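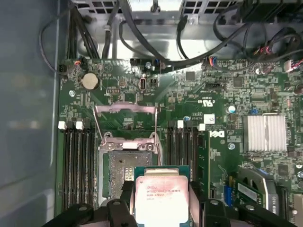

直して使うか、買い替えるか。先月からずっとこればかり考えていて、家族にも呆れられているので、皆さんのお知恵を借りたくて新しいスレッドを立てさせてもらいました。発端は母から譲り受けたShearerのミシンです。厚手の布を縫うと途中で目が飛ぶようになって、近所の手芸店に相談したら「もう部品がないから新しいのにしたら」とあっさり言われてしまって。でも、そう簡単に割り切れないんですよね。道具って、中を開けてみると急に見る目が変わりませんか。普段は箱でしかないパソコンだって、緑の基板の真ん中でソケットが口を開けていて、Intelのロゴと、たぶんXEON E5-1630V3と読める小さな文字の入った銀色のCPUがその上にあるのを見ると、ああ、外して入れ替えられるように作ってあるんだなあと妙に感心してしまいます。ミシンもそういうものだと思いたいんです。ちなみに修理の見積もりはまだ取っていません。皆さんだったらどこまで粘りますか? ミシンに限らず、時計でも掃除機でも鞄でも、直した話、あきらめた話、どちらも聞かせてください。
投稿者:コバドンガ(Covadonga Soler) 2025年9月12日

Re: 直すか、買い替えるか
投稿者:wilma_v
こんばんは、ウィルマです。他人事とは思えなくて、お風呂を後回しにして書いています(笑)
うちのミシンもShearerです。目飛びはまず針を新品に替えて、それから糸を掛け直してみてください。もうやってたらごめんなさい! 私はこれを知らずに半年も悩んで、結局、針の向きが逆だっただけでした。厚手の布ならデニム用の針も一袋用意しておくと安心ですよ。
それから、部品がないと言われても一軒で決めないほうがいいと思います。JodthorpeにFlollhamという古い修理屋さんがあって、外から見るとやっているのかいないのかわからないお店なんですが、中に入ると棚じゅうに古い部品の引き出しがあるんです。私は去年の冬、そこでボビンケースを分けてもらいました。遠かったら電話だけでもぜひ。お昼どきは出てくれませんけど。

Re: 直すか、買い替えるか
投稿者:えぜきえる
水を差すようで申し訳ないけれど、私は買い替え派です。
昔は何でも直す人間でした。トースターも扇風機も自分で開けて、ねじを一本余らせては妻に叱られていました。でも去年、10年使った洗濯機をどうしても直したくて、部品を待って、違う部品が届いて、返品して、また待って。その間ずっとコインランドリー通いです。雨の日に濡れた毛布を抱えて坂を上りながら、これは何のためにやっているんだろうと思いました。修理代だけ見れば新品より安いんです。でも待った日数や、家の中の空気の悪さは見積書に載らないでしょう。
お母さまのミシンが大事なのはよくわかります。それなら飾っておいて、縫うのは新しい機械にする、という分け方もあるんじゃないでしょうか。思い出と実用を一台に背負わせると、機械もつらいと思うんですよ。

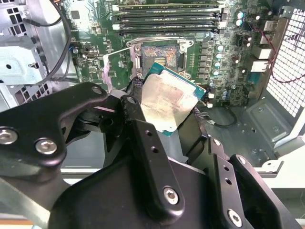

あと、これは言いづらいのですが、素人が開けるのは本当に気をつけてください。電気ものはコンセントを抜いても油断できないことがあります。私は一度、扇風機で指をひどく切って、病院で待っている間じゅう後悔していました。直したい気持ちが強いときほど手が早くなるので、その日は開けずに一晩寝かせるくらいでちょうどいいです。説教くさくてすみません。

Re: 直すか、買い替えるか
投稿者:アイノア・M
えぜきえるさんのお話、毛布のところで思わず頷いてしまいました。うちも似たようなことがありましたから。
ただ、「飾っておく」には私はちょっと反対です。祖母の足踏みミシンをそうやって居間に置いていたんですが、いつの間にか郵便物の置き場になって、次に鉢植えの台になって、気がついたら引き出しの中まで湿っていました。動かさない機械って、どこか弱っていくように思います。週に一度でも布を通してあげるほうがいいんじゃないかしら。
油のことも書いておきますね。私はGrasticoのミシン油を使っています。小さい瓶で、なかなか減りません。古い油が固まっているようなら、足す前に拭き取ってください。私は最初、足せば足すほどいいと思い込んでいて、白いブラウスに点々と染みを作りました。あのブラウス、気に入ってたのに……。

Re: 直すか、買い替えるか
投稿者:レアンドロ
長年こちらの掲示板は読むばかりで、初めて書き込みます。レアンドロ・セプルベダと申します。
鞄の話でもいいでしょうか。通勤用の革鞄を14年使っていて、持ち手は二度付け替え、裏地も張り直しました。友人には「それはもう別の鞄だ」と笑われます。でも私には同じ鞄なんです。角の擦れ具合で、どちらを前にして持っていたか思い出せるものですから。
お金の話をすると、最初の持ち手の修理をお願いしたとき、職人さんに「新しいのが買えますよ」と正直に言われました。それでも頼みました。後悔はしていませんが、損得で言えばえぜきえるさんが正しいと思います。私の場合は趣味に近いので、家計の手本にはならないでしょうね。
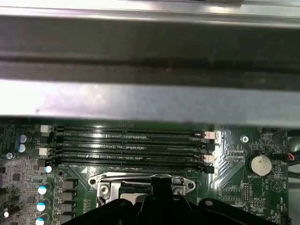 ひとつだけ自分で決めているのは、修理に出すとき、どこがどうなったら諦めるかを先に紙に書いておくことです。鞄なら、底の革が裂けたら終わり。そう書いて財布に入れてあります。出してから考え始めると、ここまで払ったのだからもう少し、となってしまうので。コバドンガさんも、見積もりを取る前に上限の金額だけご自分で決めておかれるといいかもしれません。

Re: 直すか、買い替えるか
投稿者:えぜきえる
レアンドロさん、はじめまして。財布に紙を入れておくのはいいですね。洗濯機のときの自分に読ませたかったです。
アイノアさん、鉢植えの件は参りました。うちにも似たような「飾ってあるラジオ」があり、いま見たら上に爪切りと請求書がのっていました。飾れという意見は少し弱めておきます。ただ、縫い物の締め切りがあるなら新しいのも一台、というところは譲りませんよ。

Re: 直すか、買い替えるか
投稿者:コバドンガ
皆さん、こんなにたくさん、ありがとうございます! お茶を淹れ直して最初から二回読みました。
まずウィルマさん、針は替えました。替えたのですが、向きを確かめたかと言われると自信がなくて、さっき見てきました。向きは合っていました(ちょっとがっかりしました)。糸の掛け方は明日、説明書を出してきて、明るいうちにゆっくりやり直してみます。Flollhamさんはうちからだとバスを乗り継ぐ距離なので、まず電話してみますね。お昼どきを避けて。
えぜきえるさんのご意見も、耳が痛いけれど嬉しかったです。実は2月に姪の発表会があって、衣装を頼まれているんです。なので締め切り、あります。それまでに目処が立たなかったら、安いものを一台買うことも考えます。
油は、いつ買ったのかわからない瓶が戸棚にありました。茶色くなっているので使わないほうがいいですよね? アイノアさん、もしご存じだったら教えてください。

Re: 直すか、買い替えるか
投稿者:アイノア・M
茶色い油は使わないでください! 私なら迷わず新しいのを買います。瓶の捨て方は地域で違うので、役所のごみの案内を見てみてくださいね。
それから衣装、どんなのを作るんですか? チュールだったら厚手とはまた別の針になるので、布が決まったら書き込んでください。うちの端切れ箱にも少しありますから、色が合えばお送りしますよ。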